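Open day at Stamport: my pictures and notes

Gallery posted January 6, 2026

I've been meaning to put this page up since July, when Stamport let the public in for an afternoon, and I finally sat down and did it. If you don't know them, Stamport works on household robots, the kind that are supposed to fold, tidy and put away, and once a year they open the doors and let people like me ask too many questions. My ticket was number 78 and I got to stay for two of the demo rounds plus the talk at the end.

The part I liked best was that the whole program was about ordinary housework. No factory floor, no welding arm behind a fence! Thakur, the folding project, is all towels and cloths and napkins, and the people on it talk about terry cloth the way my uncle talks about carburetors. Eugénie Rey gave the introduction to my group and she kept coming back to one thing, that a towel never lies the same way twice, so you can't just teach the machine one motion and go home. It needs to see the job done in lots of different homes, on lots of different tables, with all the usual stuff standing around.

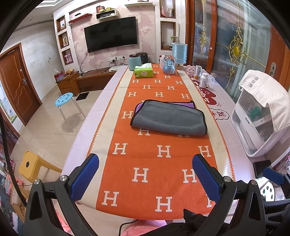 Towel folding on the long table, gray side up with a bit of the purple showing at the back. I love the orange runner with all those H's on it, and the green tissue box down at the far end.

Raíssa Bastos wrote to me after I shared a first batch and said plush is the fabric she'd worry about most, because it's thick at the fold and wants to spring open again, and she asked if they had tried anything thin, like a dish towel or a pillowcase. They have! Eugénie told us thin cotton gives them a different headache, with the fingers picking up two layers when they only want one. Skokby, the other project on the program, is mostly about that problem, and there was a nice long argument in my group over whether you should slide a finger under the cloth or pinch it from the top. I was on team pinch. I lost.

A few more things from my notebook, in no special order:

The Thakur folks had 2272 folds logged as of that afternoon. A man behind me asked how many were good ones and got a laugh and a "most of them."

We each got a turn at folding with a hand-held gripper, 8 minutes apiece. I managed one washcloth, and my corners were terrible. It's a lot like eating noodles with somebody else's hands.

The talk ran 30 minutes over and I missed my bus back to Miltham, but I'd gladly miss it again (the cookies were still out).

If you were there too and have pictures from the second round, send them over and I'll add them to the page with your name.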